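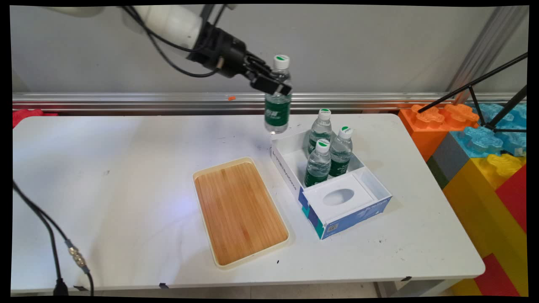 Cell log, bottle cell – gripper and cable work

Home | Log | Cells | Parts | Contact

Log > Cells > Bottle cell > February 23, 2019

Started with the cable run. The black cables along the top of the arm had crept toward the wrist again, so I released the ties, pulled the slack back past the joint and retied them with a longer loop. Jogged the wrist to both limits at low speed. No snag, no rubbing at the joint cover.

Next the fingers. Hicham Belkadi reported bottles tilting after the grasp, worst on the last rows of the November log. Took the fingers off and cleaned the faces with alcohol. One mounting screw on the left finger was loose by half a turn. Refitted both, threadlock on all screws, then closed on a feeler gauge to check that the faces meet flat. They do now.

Re-taught the pick heights over the box. The bottles stand in the back compartment, behind the insert with the oval hole, so the approach has to be straight down and the retract straight up. The old retract began moving sideways too early and the bottle base could catch the divider. Raised the clearance by 6 mm before any lateral move. Place point is still the center of the bamboo tray. Left the tray on its diagonal, as the program expects it.

Ran 100 cycles at reduced speed with Abla Yammine on the stop button. Two faults, both at cycle start, both error 1216 (gripper position timeout). Reseated the gripper plug and ran another 100. No faults. I do not trust that connector – Mostafa Bouzid has a spare from Kowalchuk and I will fit it at the next stop.

Not done: wiping down the table. It has specks and scuffs all over. The scuffs are cosmetic, but grit under the tray will shift it. Also need to check the bolts on the rear rail.

Backup saved as Skalville, copy sent to King-fai Lau.

2 comments | 0 shares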